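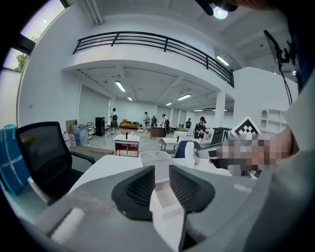

Two hand-held grippers at work in the open-plan hall at Bevley. The white plastic piece is between the fingers of the nearer one.

15/06/2020

Munever opens its training floor at Bevley

Robot firm Munever has started teaching its machines by hand at its new site in Bevley – no robot needed for most of it. Staff pick up a gripper, do the job themselves, and the recording goes off to be learned from later.

The project is called Fultutell. First jobs on the list are dull ones. Picking up plastic parts, turning them round, putting them down again where they belong. Dull is the idea, the firm says, as these are the jobs its customers ask for most.

Each go at a task is kept short. A good worker gets through 45 in a morning session, and the target for the first batch is over 600. Fumbled ones are marked and kept in a seperate folder. Munever thinks they may be useful too, though it would not say how.

The grippers have two fingers with a textured pad on the inside of each, and close when the person holding them squeezes. Square black-and-white markers, like the one on the second gripper in our picture, let the software work out where a tool is and which way it is pointing. Newcomers get a half day of practice before anything they record counts. Most grip too hard at first. Moving too fast is the other common fault, and the software throws those runs out on its own.

Remote control has not been dropped. Xaba, the firm's older system, has the operator sit at a desk and steer an arm from there. It is still used for heavy loads and for anything sharp. Slower, though – Munever's own test had 26 usable runs from Xaba in the time it took to get 59 by hand. Same task both times, same part.

What the robots make of it all is another matter. An arm does not bend like a wrist, and some moves that come easily to a person can't be copied at all. Munever says it now asks staff to keep their elbows in and avoid twisting, and that the early runs recorded before this rule will have to be done again.

Work at Bevley goes on in two shifts. The firm is taking on more people for the later one, no experience asked for, and training is paid. Applications through the Munever site only, not at the door please.

A first trial with a working arm is planned for November. The firm has not said wether visitors will be let in to watch.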